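6. Setting up phase labels for two-hand cloth tasks

This section covers the phase labeler in Madasus 8, the tool that turns paired gripper recordings into training episodes for the Preditance policy server. It assumes you have already calibrated both grippers (section 4) and that each recording has passed the time sync check (section 5). If you are labeling rigid-object tasks, skip to section 7. The cloth settings will slow the labeler down and give you nothing in return.

6.1 Before you start

You need a session folder with two streams, one per gripper, and a task file. The task file for garment work is cloth_flat.task. Older projects made for Murakami arms may still point to fold_v2.task. That file loads without an error but has no "spread" phase, and every frame that belongs there gets labeled "idle".

Caution: The labeler writes to the session folder. Make a copy before you run it on recordings you cannot collect again.

6.2 Loading a session

1. Open the Episodes tab and choose Add Session.
2. Select the session folder. Both streams should appear in the left column with a green mark.
3. Set Primary View to the gripper whose camera you want to label from. The other stream is used for pose only.
4. Click Load Task and pick cloth_flat.task.
5. Set Target Garment. For a plain T-shirt use shirt_short.
6. Click Preview. The labeler pulls three frames from the primary view and shows them in a row.

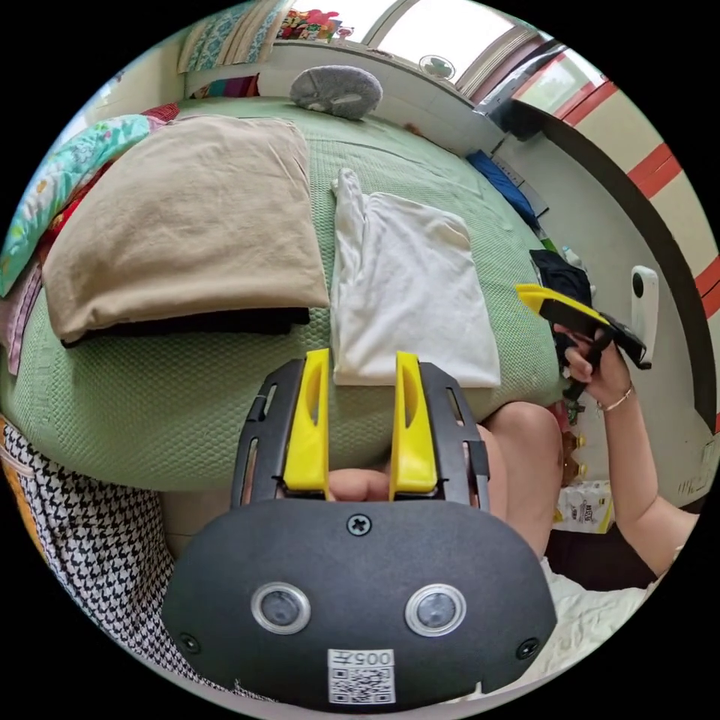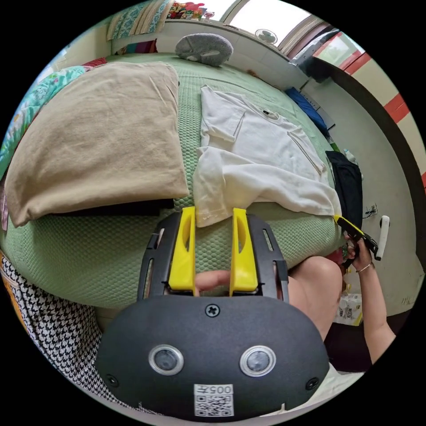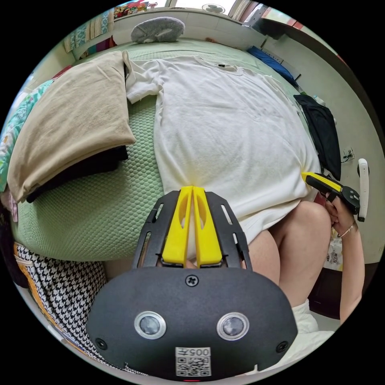
Preview frames, primary view: a bed, with the second gripper at the right in each.

7. Check the phase name printed under each preview tile in the tool. The default phases are approach, grasp, spread, fold and release.
8. If a phase name is wrong, click the tile and choose the right one from the list. The labeler moves the nearest phase boundary to match.
9. Click Run. A session of 107 episodes takes about 14 minutes on the Atham workstation build.

Note: Preview tiles are not sorted by time unless Sort by Timestamp is turned on. It is off by default.

6.3 Setting the mask

The gripper body stays in a fixed spot in its own camera view, so mask it before you train. Otherwise the cloth segmenter spends part of its budget on the fingers and housing.

1. Go to View, then Static Mask.
2. Choose Auto. The mask should cover the housing and the slotted frame.
3. Leave Mask Fingers off. The policy uses finger opening as an input, and the width estimate is checked against the image.
4. Save the mask with the session.

Do not use Static Mask on the second gripper. It moves through the view and has to be handled by the tracker. Turn on Track Partner Tool under the same menu.

6.4 Separating the target from other cloth

The segmenter picks the target garment by color and outline. When there is other fabric close by, it may join two pieces into one. Signs of this are a target outline that jumps in size between frames, or a spread phase that never ends.

To correct it, draw a seed box on the target in one frame where it is fully in view, then click Propagate. Keep the box inside the garment. If the outline still jumps, raise Edge Weight one step at a time.

Caution: Propagate replaces any outlines you edited by hand. Lock those frames first.

6.5 Common messages

E2032, partner pose missing: the second stream has a gap. Go back to the sync check and trim the episode at the gap.

Low contrast target: the garment and the surface under it are too close in color. Draw a seed box as in 6.4.

Phase order broken: a fold was found before a spread. Review the episode by hand. Some operators fold a sleeve early, and such episodes can be kept by setting Allow Out of Order.

Questions about the task file format go to Conall McGrath on the tools team. Exporting labeled episodes to the policy server is covered in section 8.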